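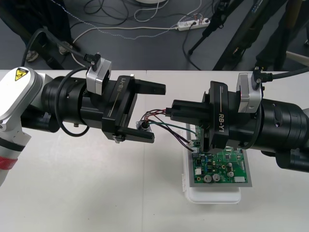
How long should bread dough rise before you bake it?

Until it looks ready, and the clock is only a rough guide to when that will be. A dough that takes two hours in July can take most of the afternoon in my kitchen in April, with the same flour and the same yeast.

Handout for week 2, Home Baking, Tuesday evening group, Jernside

Last week we mixed and kneaded, and a few of you asked why I kept poking my dough instead of setting a timer. So this week is all about rising. Have these notes next to you when you try the loaf at home – flour on the paper is fine, mine are filthy.

The basic loaf again

400 g white bread flour
9 g salt
1 packet dry yeast
Lukewarm water, enough for a soft dough
A spoonful of oil if you like a softer crust

I buy the Dalen flour from the mill shop on the Trallow road, but supermarket bread flour works too. Please don't use cake flour. It has less protein, and the loaf spreads out sideways like a pancake.

First rise

Put the dough in an oiled bowl, cover it, and leave it somewhere out of a draft. You want it close to double. That's hard to judge in a wide bowl, so I use a straight-sided tub and put a rubber band around it at the level where the dough starts. Best trick I know, and I was baking for years before I picked it up!

If you have the evening free, fold the dough over on itself a couple of times during the first hour. Wet your hand, grab one side, stretch it up, fold it down, turn the bowl. You can feel it tighten up as you go.

Shaping

Tip it out gently. You'll lose some gas and it doesn't matter (the old recipes tell you to punch it, but a firm pat does the job). Roll it up snugly, pinch the seam, and set it in the tin seam side down. My tins are the Gotgate ones, long and narrow, so if yours is shorter the loaf will be taller and may want a few extra minutes in the oven.

Second rise and the poke test

This one goes faster. Flour a finger and press in as far as your fingernail:

Springs right back – leave it longer.
Fills in slowly and leaves a small dent – bake it now.
Stays dented and the dough sighs – it has gone too far. Bake it anyway, or flatten it with oil and salt and call it flatbread. I've served that to guests.

Weighing the loaf

My loaf tin takes 795 g of dough, so I scale the recipe up a little for it. Fill your own tin a bit past halfway, weigh what you put in, and write the number on tape on the bottom.

For next week

Bake the loaf once and bring me the heel end in a bag. Write down when each rise started and finished, and how warm the kitchen felt. We'll cut everything open, look at the crumb, and then start on rye.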